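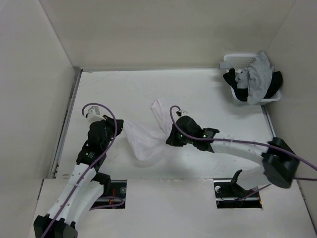

Thu 26 March

Evening session, me and Weidong Lu, with the heater on and the big door shut. I'm writing this up before I go home because last time I left it until the weekend and then couldn't read my own scribbles.

First job was the purple cables. Since January they have been catching whenever an arm reached across itself, and we had been putting up with it by running everything at half speed. Weidong's idea was to give them a proper high loop over the left gripper and then bring them down along the links, with enough slack at each joint that nothing pulls tight. The right one has a smaller hook at the top because it has less far to bend, and then it goes along the link and out over the base. I did the left and he did the right, and his is neater, I'll admit that freely. We took both arms through their full reach by hand afterwards, twice, and neither cable snagged.

Then on to laundry. We are still using the basket of old clothes from the Stirkley jumble sale, which was the best money this workshop ever spent. The order of things is the same as before: pick one item, get a second grip on it, pull it out flat, lay it down, fold. Picking is fine now. It's the second grip where we lose most of them. Out of 30 tries tonight, 23 ended with both grippers holding cloth, and I'm very pleased with that, although holding cloth and holding the right bit of cloth are different matters! Too often the right arm takes hold somewhere in the middle, and then the whole thing twists up between the two and the rest of it just bunches on the table. You can pull as long as you like after that and it won't come flat.

White things on the white table are harder going than the dark ones. Weidong thinks it is mostly the shadows, as the edge of the cloth and the edge of its shadow come out looking much the same. He wants to try a coloured sheet over the surface. I'd sooner move the lamp first, seeing as it costs nothing and I only got the panels looking decent in the winter (they've picked up scuffs already, but never mind). We agreed to try the lamp, and then the sheet if the lamp does no good.

Fingers on the right gripper: the angular ones are staying for now. They get under a fold better than the rounded pair did. I did wonder about putting a thin rubber pad on the tips, and there is an offcut in the Flolby tin that would do nicely, if whoever borrowed the tin could please bring it back to the bench.

Small things, so I don't forget them:

The bracket under the right arm wants checking with the long hex key. I nipped it up by feel and that isn't good enough.

2 of the runs stopped by themselves with no message at all. I've saved the logs in the Prengate folder under tonight's date. If anyone has a spare half hour, please have a look, as I've read them through and can't see a thing wrong.

The openings in the front ledge still need covers. A sock went down the left one in the second batch and it took me ages to fish it out from among the fittings. Kröger's have white sheet in the right thickness and I'll ring them in the morning.

Next time: lamp, then another 30 with the same clothes in the same order, so that we can compare fairly. Weidong is bringing the biscuits.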